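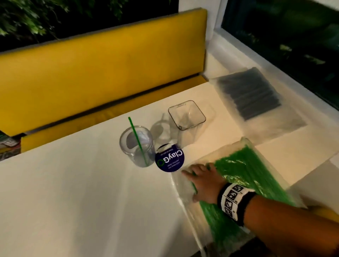 Preguntas frecuentes sobre la reserva de mesas

¿Con cuánta antelación puedo reservar?
El sistema Vorus admite reservas hasta 20 días antes de la fecha solicitada. Las peticiones para grupos de más de ocho personas se tramitan por correo electrónico.

¿Cuánto tiempo se mantiene la mesa?
20 minutos desde la hora confirmada. Transcurrido ese plazo, la mesa vuelve a quedar disponible en Vorus.

No he recibido el código de confirmación.
Revise la carpeta de correo no deseado. El código consta de seis caracteres y el remitente es Sistham. Si no aparece, solicite un reenvío desde "Mis reservas".

¿Puedo modificar el número de comensales?
Sí, hasta dos horas antes. Una ampliación puede implicar un cambio de mesa o de turno -- el sistema lo indica antes de confirmar.

¿Se cobra la cancelación?
No, salvo en reservas de grupo con depósito. El depósito se devuelve íntegro si se cancela con 48 horas de margen.

¿Cómo solicito una factura?
Introduzca el número de tique y el NIF en el formulario de facturación. Las facturas se emiten en formato PDF.

Última revisión: 23 de octubre de 2020. Responsable: Luminița Sima.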